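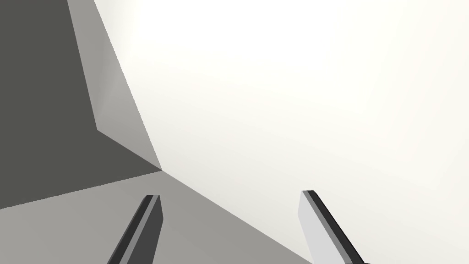

I spent most of November on a problem that I first took for a perception problem, then for a planning problem, and in the end it was a problem of two clocks. I write it down while I still remember the order of things, because in my experience the order disappears first.

The work is a simulated picking cell we call Clanville. It has an arm with a parallel gripper, a few big untextured blocks, and a camera mounted on the wrist that looks past the two fingers. The control stack is Iltano, which I inherited two years ago and have been slowly rewriting. Iltano takes the wrist image, asks a small network for the pose of the nearest block, and gives this pose to the planner. The planner produces a short piece of trajectory, the arm follows it, and everything repeats.

## What was going wrong

In the nightly run we do 980 approaches with different starting positions. For a long time the number of failures was small and boring. Then I changed the blocks to flat gray material, with no texture at all, and the arm started to drive its fingers toward places where no sane planner would go. Often the last wrist image before the stop was like the one on top of this post: a few gray planes coming together in one corner, very close, and a white background with nothing in it.

My first thought was simple. The network sees a corner and some edges, it has no texture to hold on to, so it guesses the pose badly. From so near, a block does not look like a block anymore. It is just faces with different gray values. If I show such an image to a colleague without any context, they also cannot tell me how big the object is or how far away.

So I went to improve the perception. I rendered 3762 extra training images, all from short distance, all with plain materials and a plain background. I retrained over one night and one morning. The pose error on the validation set became much better, and I was happy for the time of one coffee. Then I started the nightly set again by hand, and the failures were almost the same.

## Blaming the planner

When better poses do not give better motion, it is natural to look at the thing that eats the poses. Our planner keeps a collision model of the block, made a little bigger than the real one for safety. When the pose estimate jumps, this model jumps with it. Sometimes it jumps over the fingers, and then the planner believes it is already in collision and tries to escape. The escape motion is fast and goes in the direction of the shortest exit. If the model is in the wrong place, this direction can be straight into the real block.

I thought, very good, I found it. I added a rule: if the new pose differs too much from the previous one, keep the previous one and slow down. This helped with the ugliest cases. But it also made some approaches freeze forever in front of the block, the arm standing there and politely rejecting every new pose. I left the rule in, with a timeout, but I did not like it. It was a bandage.

## Flakier

At this point I finally used a tool I should have used on the first day. We have a small replay program named Flakier. It takes the log of one run and plays it again many times with the same inputs, and it reports every message whose content or order is different between the replays. I wrote it for finding unstable tests, and I had never pointed it at the controller.

I gave it one failed approach and asked for 300 replays. The images were the same every time. The poses in the camera coordinates were the same every time. The poses in the *world* coordinates were not the same. They moved a little from replay to replay, and they moved more when the arm was fast.

After this it took me only one afternoon. To bring a pose from the camera into the world you need to know where the wrist was when the image was rendered. Iltano asked for the wrist position with the time when the message *arrived*, and not with the time stamped on the image. Normally the difference is tiny. But with the new material I had also moved to a heavier renderer, and the images came later than before. The arm moved during this delay, and the block seemed to move with it.

The fix is 2 lines, shown here in simplified form:

```
stamp = image.header.stamp
wrist = transforms.lookup("world", "wrist", stamp)
```

Before it was `clock.now()` in the place of the stamp. I found this line in the oldest part of the code — I checked the history, hoping it was not mine, and it was mine.

## What I changed besides the fix

I made the lookup refuse any call without an explicit time. There were some other places which used the default, mostly in the visualization, and there it does no harm, but now they must also say what they want.

I also put a delay setting in the simulator, so the nightly set runs part of its approaches with late images on purpose. The project for the real cell, Dogar, will have delays that I do not control, and I prefer to meet them first here.

The new training images stay. The network is better with them, even if they were the answer to a different question. The rule about jumping poses also stays for now, with a warning in the log each time it is active. In the last nightly run the warning appeared in a few approaches, all of them with the camera extremely close to an edge of the block. I have not looked at these yet. I saved the logs, and Flakier is going through them while I write this.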